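지방의회 조례안, 처음부터 끝까지 혼자 따라가는 법

작년까지만 해도 저는 조례라는 말만 들어도 졸렸던 사람이에요. 그런데 우리 동네 소형 상가 야간 영업시간을 바꾸는 조례안이 올라왔다는 얘기를 가게 단골한테 듣고 나서 사정이 달라졌습니다. 제가 그 골목에서 5년째 장사를 하거든요! 남의 일이 아니더라고요. 그래서 무작정 찾아보기 시작했는데, 처음엔 정말 뭐가 뭔지 하나도 몰라서 엉뚱한 문서만 한참 읽었어요(심지어 이미 폐기된 안을 밤새 읽은 적도 있습니다. 지금 생각해도 아까운 밤이에요).

이 글은 그때의 저 같은 분을 위해 썼습니다. 법 공부를 한 적이 없어도 괜찮고, 인터넷이 되는 컴퓨터와 메모장만 있으면 됩니다. 메뉴 이름은 의회마다 조금씩 다르니까 비슷한 이름을 찾아서 들어가 주세요.

1. 의안번호부터 찾기

지방의회 홈페이지에 들어가면 대개 '의안정보'나 '의안검색' 같은 메뉴가 있어요. 여기서 조례 이름을 통째로 넣으면 의외로 안 나올 때가 많습니다. 띄어쓰기가 하나만 달라도 결과가 0건으로 뜨는 곳이 있거든요. 저는 '영업시간'으로 했다가 실패하고 '영업'만 넣어서 겨우 찾았어요. 핵심 단어 하나만 넣고, 결과가 너무 많으면 그때 기간이나 대수로 줄이는 편이 빠릅니다.

찾았으면 의안번호를 꼭 적어 두세요. 제가 따라간 안은 62번이었는데, 나중에 회의록을 찾을 때도, 의회에 전화할 때도 이 번호 하나로 다 통했어요. 비슷한 제목의 개정안이 동시에 여러 건 올라와 있는 경우도 흔해서 제목만 외우고 있으면 저처럼 헛다리를 짚습니다.

2. 본문보다 제안이유를 먼저 읽기

첨부파일을 열면 맨 앞에 '제안이유'와 '주요내용'이 있어요. 조문으로 바로 뛰어들지 말고 이 두 군데를 먼저 읽으세요. 누가 왜 이걸 내놓았는지가 한두 쪽 안에 정리되어 있습니다.

그다음은 맨 뒤로 가서 신구조문대비표를 봅니다. 왼쪽이 지금 조례, 오른쪽이 바뀔 내용이고 달라지는 부분에 밑줄이 있어요. 저는 이걸 인쇄해서 형광펜으로 칠하면서 읽었는데, 화면으로 볼 때보다 훨씬 잘 들어오더라고요. '할 수 있다'가 '하여야 한다'로 바뀌는 식의 작은 변화도 놓치지 마세요. 글자 몇 개인데 무게가 완전히 달라요.

부칙도 꼭 보세요! 언제부터 시행되는지, 이미 영업 중인 가게에는 어떻게 적용되는지가 대부분 여기 적혀 있습니다. 저는 부칙을 건너뛰었다가 경과조치가 있다는 걸 한참 뒤에 알았어요.

3. 지금 어느 단계인지 확인하기

조례안은 보통 접수된 뒤 소관 상임위원회로 넘어가고, 거기서 심사를 거쳐 본회의로 갑니다. 통과되면 집행부로 이송되고 단체장이 공포하고요. 상임위에서 내용이 고쳐지면 '수정가결', 그대로 통과면 '원안가결'이라고 표시돼요. '보류'나 '계류'라고 되어 있으면 아직 결론이 안 난 상태입니다.

여기서 제가 제일 헷갈렸던 게 수정안이에요. 상임위에서 고쳐진 안은 첨부파일이 따로 올라오는데, 처음 받아 둔 원안만 계속 보고 있으면 엉뚱한 내용을 가지고 흥분하게 됩니다. 같은 상가에서 수선집을 하는 Salma Filali 씨하고 둘이서 이미 삭제된 조항을 놓고 저녁 내내 걱정했던 적도 있어요. 파일 이름 앞에 '원안', '수정안'을 붙여서 저장하니까 그 뒤로는 안 섞였습니다.

4. 회의록에서 필요한 부분만 읽기

회의록은 깁니다. 정말 길어요. 제가 받은 상임위 회의록은 42쪽이었고, 앞부분은 거의 다른 안건 이야기였어요. 처음부터 읽지 말고 파일에서 의안 제목을 검색해서 그 안건이 상정되는 대목으로 건너가세요. 제안설명, 검토보고, 질의답변 순서로 이어지는 게 보통인데 바쁘면 검토보고만 읽어도 쟁점이 보입니다. 전문위원이 장단점을 정리해 놓은 부분이거든요.

정식 회의록이 올라오기까지는 시간이 좀 걸려요. 급하면 임시회의록이 있는지 보고, 그것도 없으면 영상회의록을 찾아보세요. 영상은 안건별로 나뉘어 있는 곳도 있고 통으로 올라온 곳도 있는데, 통으로 된 영상이라면 의사일정표를 옆에 띄워 놓고 대충 위치를 짐작하면서 넘기면 됩니다. 저는 설거지하면서 소리만 들었어요. 생각보다 들을 만합니다 ㅎㅎ

5. 의견 내기

단체장이 내는 조례안은 보통 의회에 가기 전에 입법예고를 하고, 의원이 내는 안도 의회 홈페이지에서 예고하는 경우가 많아요. 예고문 아래쪽에 의견 제출 기한과 받는 곳이 적혀 있습니다. 기한이 생각보다 짧으니 달력에 먼저 표시해 두세요.

의견서는 양식이 있으면 양식대로, 없으면 이렇게 쓰면 됩니다.

조례안 이름과 의안번호(또는 공고번호)
몇 조 몇 항에 대한 의견인지
찬성인지 반대인지, 고치고 싶다면 어떤 문구로
그 이유
이름, 주소, 연락처

저는 첫 의견서를 세 쪽이나 썼다가 Abdelghani Nasr 씨한테 보여 줬는데, 읽다가 중간에 돌려주시더라고요. 결국 조항 하나에 문단 하나로 줄여서 한 쪽으로 냈습니다. 제 경우에는 새벽 배송 차량이 들어오는 시간과 영업 종료 시간이 겹치는 문제만 썼어요. 감정적인 얘기는 다 뺐고요(빼면서 좀 속상하긴 했습니다).

6. 방청하러 가기

본회의는 대개 공개라서 방청이 되는데, 신청 방법은 의회마다 달라요. 당일 신분증만 내면 되는 곳도 있고 미리 전화해야 하는 곳도 있습니다. 상임위는 공간이 좁아서 위원장 허가가 필요하다고 안내받을 수도 있어요. 가기 전에 의사팀에 전화해서 의안번호를 대고 몇 번째 안건인지 물어보면 친절하게 알려 줍니다. 오전 10시 시작이라고 해서 내 안건이 10시에 나오는 건 아니니까 간식이라도 든든히 먹고 가세요!

휴대전화는 무음으로 하고, 박수나 발언은 안 됩니다. 사진도 허가 없이 찍으면 제지당해요. 저는 수첩에 의원 이름과 발언 요지만 짧게 적고 나머지는 나중에 회의록으로 채웠습니다.

7. 통과된 뒤에 할 일

본회의 가결로 끝이 아니에요. 공포일과 시행일을 확인해야 합니다. 공보나 자치법규정보시스템에서 조례 이름으로 검색하면 최종본이 나오고, 시행규칙이 따로 만들어지는 경우도 있어서 그것도 같이 봐 두면 좋아요. 저는 최종본을 받아서 제가 형광펜 칠한 대비표와 한 줄씩 맞춰 봤는데, 문구 하나가 달라져 있어서 담당 부서에 전화로 물어봤습니다. 4분 만에 해결됐어요. 전화가 제일 빠를 때가 많습니다.

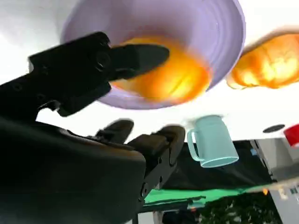
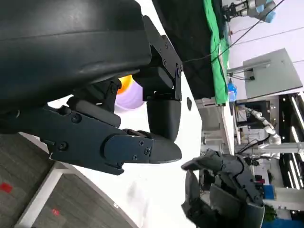 두 장 모두 검은색 그리퍼가 크게 보이는 사진

혹시 따라 하다가 의안번호 찾는 데서 막히면 댓글에 의회 이름과 조례 제목을 남겨 주세요. 장사 끝나고 밤에 몰아서 답을 달고 있습니다.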